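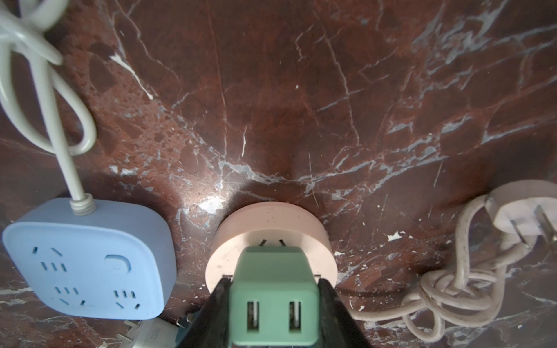
From: Renato Agbayani
To: alumni-placement list
Date: 2019-01-04
Subject: Re: Stipend rules for city hall placements

Mudassar Virk wrote:
> The draft says placements under 200 hours get no stipend. Does
> that apply to students who split their hours between two offices?
> Two of mine are at Clastton and at the county in the same term.

Split placements are counted as one, provided both offices sign the same learning agreement. If there are separate agreements, each is treated separately and neither will reach the threshold. Please have your students refile on the joint form before the term starts.

The threshold itself is unchanged from August. What has changed is the reporting. Offices used to certify hours at the end of term. They now certify at 100 hours and again at completion, and the first half of the stipend is released on the first certification.

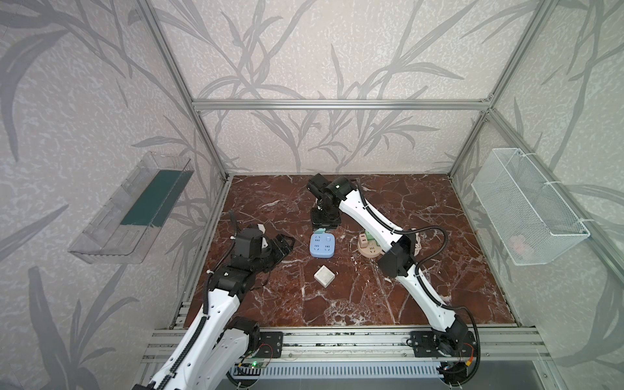 Gareth Kershaw objected on the last call that the midpoint certification puts the work on supervisors in small offices, and that Ocampo has already dropped out over paperwork. He would prefer a student timesheet with a single signature.

I have no objection to the timesheet, but the county auditor will need to accept it. Teodoro Mangubat is sending over the wording. 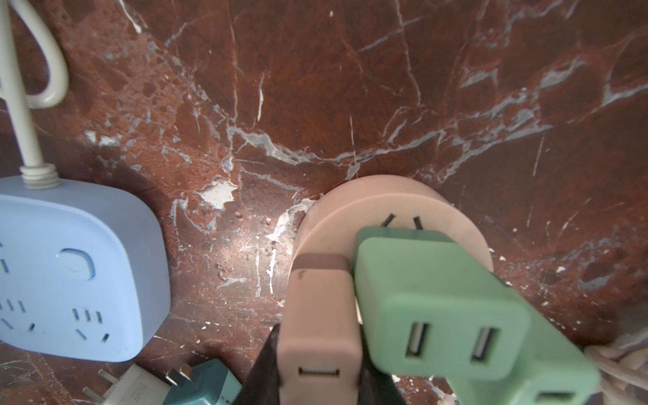
Until there is an answer, use the two-step form. Remote hours are capped at 80 per placement and must be listed on their own line. Council meetings attended in the evening count as on-site hours.

Renato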